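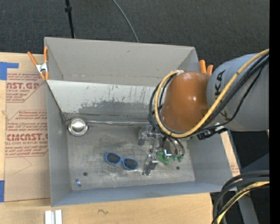

Week 6: Reading Wear on Everyday Surfaces

Last week was all about how things are made. Now we get to my favorite part of the course, which is what happens to them afterward! Any surface that gets used keeps a kind of diary, and once you learn to read it you will never look at a stair rail or a kitchen drawer the same way again.

Scratches

A scratch has a direction, and direction is a wonderful clue. Short parallel marks usually mean the same movement, made again and again. Marks that cross every which way suggest many different objects, or many different hands. Run a lamp low across the surface (almost flat to it) and you'll see twice as much.

Lines and bands

A pale line at one steady height often comes from rubbing against an edge, like a chair back against a wall. Storage bins are great for practice: compare the walls with the sloping parts, and look for places where the tone changes from light to dark.

Patches

Patches are harder, and more fun. A darker area could be dirt, polish, a stain or just the original color surviving where everything else has faded. Write down all the options before you pick one. Notburga Grabner's notes on the Firnden schoolhouse floor are a lovely model; she kept four explanations going for 90 pages and only then chose.

For next time

Read the Grabner notes, the floor chapter only. Then pick one object at home that is used daily and draw it at full size, marking every trace of wear you find. Pencil is fine. Please don't clean it first!

Bring the drawing on 12th December. Benedikt Lehner will be joining us with door handles from the old Stöckli building, and we'll pass them around in pairs.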